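Chapter 4
Small Things in a Shared Room

At the end of this chapter you will be able to sort the small objects of one room into groups, to choose a container for each group, and to explain your choice to another person in the household.

In the first three chapters we spoke about large things: beds, wardrobes, tables. These stay where we put them. Small things behave differently. A pack of tissues, a coin purse or a candy packet has no fixed place in most homes, so it travels from the pocket to the bed, from the bed to the sofa, and there it remains until somebody needs to sit down.

Virgil Tudose, who taught household management in Curidthorpe, asked his students to begin every sorting exercise with one wide, round container with low sides. He called it the gathering bowl. A metal tin or a basin is suitable. It is placed on the bed, where there is space on all sides, and the small things are put in it or next to it before any decision is taken.
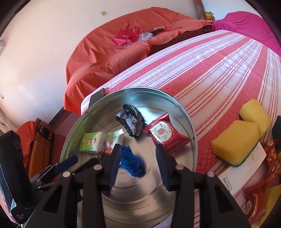 Should the things be sorted while they are being gathered?
It is better to wait. Gathering and sorting are two separate tasks, and a person who does both at once usually stops to read an old receipt or to look for a missing lid. Gather first, until the surfaces are free, and sort after.

When the gathering is finished, we look for groups. Most small things in a bedroom or living room belong to one of these:

Cloths and sponges
Tissues and wipes
Snacks and candy
Personal things, such as purses and telephones
Paper, such as leaflets and envelopes
Empty wrappers, which go to the trash

The first group needs some attention. Sponges are often bought in large packs and then stored in several rooms, and the family does not know how many it has. In the Jitaru exercise (see page 300) you will find one household which kept sponges in 10 different places — and was still buying more.

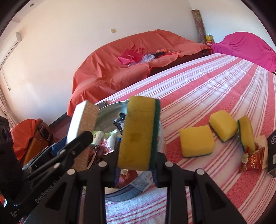

Keep all the new sponges together in one dry box near the sink, and keep the used ones apart from them. A sponge that was used for dishes should not go back among the new ones, even when it looks clean. Cloths may share the same shelf, but fold them, so that you see each one from the front.

Food is the second question. Candy and snacks in closed packets can stay in the living room if they have a bowl or a tin of their own. Opened packets go to the kitchen the same evening.

Key words for this chapter: to gather, to sort, container, group, surface, wrapper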